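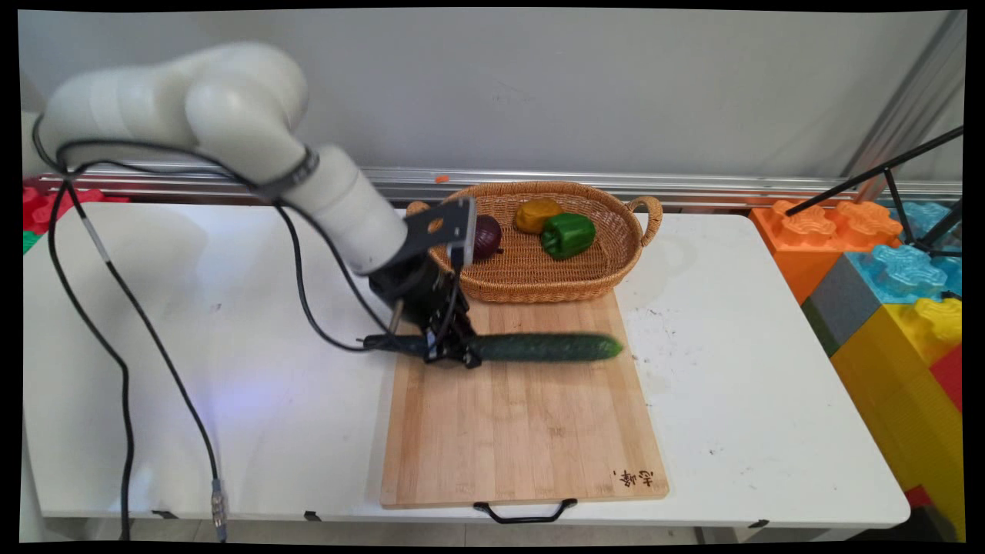
4.2 The Produce Task

Figure 3. The arm with the cucumber in its gripper, over the cutting board. The basket holds the onion and the two peppers.

The second half of the course was given over to a single chore: move a vegetable between the basket and the board, on request, without bruising it. Students worked in 5 teams, and each team named its controller before writing any of it. Tatik and Grurik planned every motion in advance. Fjeld learned from demonstrations that its authors recorded by hand, mostly late in the evening. Clullska combined both approaches and inherited the bugs of each. The fifth team never agreed on a name and is listed in Table 2 as Team E.

Every team was given 80 minutes of arm time per week and spent the first 12 of them, on average, looking for the last team's settings. Over the term we logged 1,906 grasp attempts. An attempt counted as a success if the vegetable was set down within the marked zone and Mieke Kramer, who graded the course, was still willing to eat it.

Peppers were the easy case for all teams. The cucumber was harder. A grasp far from the middle lets the long end swing, and the planners treated it as a rigid bar that stops when the arm stops. Grurik's fix was to slow down everything, including the parts of the motion with no cucumber in them. We report its times separately (Section 4.4).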